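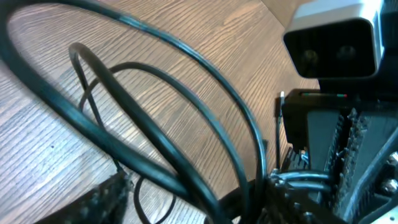
Section 5: Setting Up Your Brodlow Desktop Label Printer

Welcome to the part of the guide where the printer finally gets to do something. If you have already read Section 4 and chosen a home for it, you're in good shape. If you skipped ahead (plenty of us do!), please make sure the printer is sitting on a flat, steady surface with enough room above it for the lid to swing all the way open.

What you will need

The printer, the power adapter, the data cable, one starter roll of labels, and a computer with the Nandico software installed. A soft, dry cloth is nice to have but you can manage without one.

5.1 Removing the packing pieces

1. Press both side latches and lift the lid until it stays up by itself.
2. Pull out the foam block and the orange strip of tape under the print head. The tape can tear, so go slowly and check that no little bit of it has stayed behind.
3. Turn the roller with one finger. It should move smoothly in both directions.

CAUTION: Do not touch the print head with your fingernails or with any tool. The thin dark line on its underside scratches easily, and a scratch there will show up as a white stripe on every label you print.

5.2 Connecting the cables

The printer should be switched off while you make the connections, and the software should be closed. Take a minute to undo the data cable properly before plugging anything in, and spread it out on the table if you have the space. A black USB cable lying in a loose tangle of loops, like the one on the tabletop here,

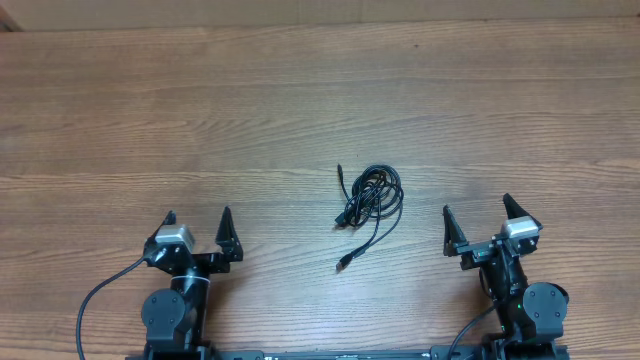 is easiest to sort out from the connector ends, working back toward the middle and letting each loop fall open without tugging.

1. Push the square end of the data cable into the port on the back of the printer until it sits flush.
2. Plug the power adapter into the printer first, and then into the wall outlet.
3. Turn the printer on. The front light blinks amber and then settles to green.
4. Plug the other end of the data cable into your computer and open the Nandico software.

NOTE: If the light keeps blinking for longer than 26 seconds, turn the printer off, check both cables at the back, and try again.

5.3 Loading the labels

1. Slide the two roll holders apart and set the roll between them, with the labels feeding up from underneath.
2. Bring the holders in until they just touch the roll. Squeezing them tight makes the labels feed crooked.
3. Thread the first label under the guide and close the lid until both latches click.
4. Press the feed button once. One blank label should come out and stop neatly at the tear bar.

The starter roll holds 51 labels, which is plenty for getting the hang of things. Full rolls hold 1,000, and they are a good deal heavier, so hold the printer steady with your other hand as you set one in.

5.4 Printing a test label

1. In the software, choose Tools, then Test Label.
2. Pick the size printed on the inside of your label roll.
3. Click Print and look the label over. The border should be even on all four sides.

If the border is a touch off to one side, open the lid and nudge the roll holders over, then print another. It may take two or three tries the first time, and that's perfectly all right.

Related items
Section 4: Choosing a Place for Your Printer
Section 6: Designing Your First Label
Cleaning the Print Head and Roller
Using Lemaire Address Lists
Ordering Label Rolls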